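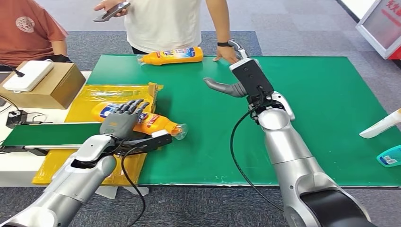

Okay, software corner time! Most of my winter went into the grasp planner in Trastura, and I'm finally happy enough with it to write it up.

The old planner looked at a bottle once, picked a wrist pose and drove there blind. Fine for boxes, lousy for anything round lying on its side. The new one keeps re-checking the pose from the wrist camera all the way in and nudges the path as it goes (small nudges, I learned that one the hard way). I replayed 1,999 logged approaches through it and 1,615 ended inside our tolerance, with the same weights for the five-fingered hand and the gripper, which made my week! 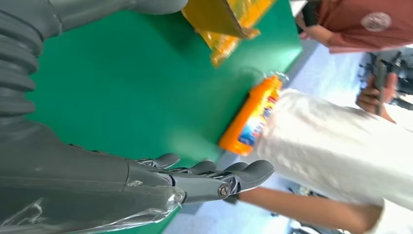 Wrist camera view, fingers open just short of the orange bottle.

Still on my list: shiny wrap. Anything crinkly throws off the depth estimate, and the planner gets shy and backs up. Majali has a filter I want to borrow for that. The Darkov branch is frozen, so please send patches to main, and I'll try to tag a release in May.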